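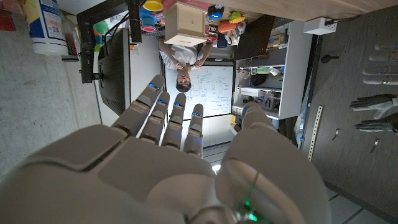
Whiteboard with the notes in blue marker, and the toy table: wooden box, colored cups, small toys.

From: Noemi Whitlock
To: room-share list
Subject: Re: Toy table and whiteboard

Fadi Haddad wrote:
> Can we agree on what stays out on the table? I had 30 minutes before
> my group this morning and spent most of it sorting cups. Also, is the
> writing on the whiteboard still needed?

Fadi,

The wooden box with the square opening stays out. So do the cups — yellow, blue and pink — and the orange cylinder. Hiba uses them with her early group and she would like them left beside the box, not inside it.

The round blue and red toy and the green flower can go in the Hamada bin on the second shelf when you finish. Other small toys go in the same bin. Please flatten any packaging and put it in the paper recycling.

Leave the whiteboard alone until the end of April. Liam is still copying the boxes and arrows into the Zavcombe plan and has asked for one more week. If you need to write something, use the flip chart in the hall closet. There are 63 sheets left on the pad, so no need to order more.

Jeanie has the shelf labels and will bring them in before 9:00. If a label is missing, tell her and not me — I don't have the printer anymore.

Noemi

Recent messages on this list
Closet key, second copy
Re: Flip chart paper
Chairs for the April open house
Shelf labels, final wording

Contact the list owner | Back to top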